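Search this site Enter keywords Go

Packing Waste in Small Online Orders
Student project report – Kanini Simiyu, Jelle Van Hecke and Neema Athumani

1. Purpose
The project examined how much empty space customers receive in parcels from small online shops. Our partner shop, Vivier, gave us access to its January order records.

2. Method
We reviewed 342 orders and compared the volume of the goods with the volume of the carton. Gift orders were left out. 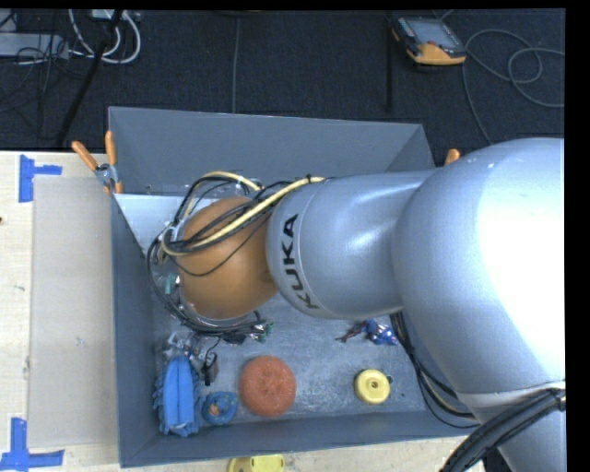

3. Results
Empty space made up 28 percent of the average carton. Of the orders reviewed, 62 could have been sent one carton size smaller – most of them single books.

Contact | Copyright Vivier Project Group | Back to top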